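Cube power strip

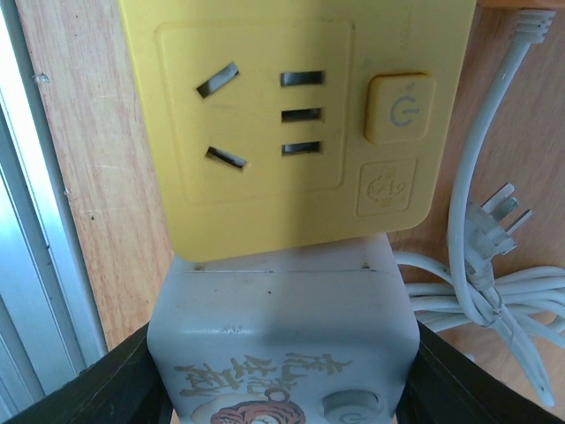 Last changed in March by Hélder Vilela (small fixes to the section on sockets)

A cube power strip is what you get when somebody takes the ordinary long strip, the kind that lives behind the TV collecting dust, and squashes it into a block you can put on a desk. People also call them power cubes, outlet cubes or desk cubes. I've used them for years and I'm fond of them, so expect a little cheering in this entry (Eduardo Salgado has promised to trim it if I get carried away).

Shape and color

The usual body is a plastic box with softened corners. Many have a lid and a body that meet in a seam, and that seam is where grime likes to settle. Pale gray and white are the colors you'll run into most, but the bright ones are more fun, and I'd take a lemon yellow cube over a white one any day! A matte finish hides fingerprints fairly well, though it will still pick up smudges if you handle it with lotion on your hands. Ask me how I know.

Sockets

What you find on the face depends on where the thing was meant to be sold. The yellow one at the top of the page has a combination panel, with two slanted slots for an angled three-pin plug and a column of three short horizontal slots beside them. If you grew up with American outlets the slanted pair looks a bit like eyebrows. Angled flat pins are used in China, and in Australia and New Zealand too, although the details of the plugs differ from country to country, so please don't assume that a plug that sort of fits is a plug that belongs there.

American plugs have two flat parallel blades, with a round ground pin on the three-prong kind. Travelers coming from the States should check the voltage as well as the shape. A phone charger will often take anything from 100 to 240 volts (it's in the tiny print on the brick), but a hair dryer made only for 120 is a very different story.

The button

Lots of cubes have a power button on the face, marked with the broken ring and short line you know from every computer and coffee maker. I like a big square one. You can find it with your thumb while looking at something else, and it beats crawling under the desk. Whether a button shuts off every outlet or just some of them varies with the model, and the leaflet should say.

Names people use

At the Janness swap shelf they get listed as "Jang blocks," which confused me no end until Hélder explained that it's local slang and has nothing to do with any maker. In the Osent catalog they're filed under entry 405, next to extension cords. Older pages here say "socket dice," and I've left those alone.

Care

Unplug the cube from the wall before you clean it. A dry cloth deals with most marks, and for scuffs I use one that's barely damp and then let the cube dry completely before it goes back in service. Keep liquids well away from the slots. Don't plug one strip into another, don't bury one under a blanket, and stay under the rating printed on the label.

See also: Extension cord; Plug adapter; Dramum cable box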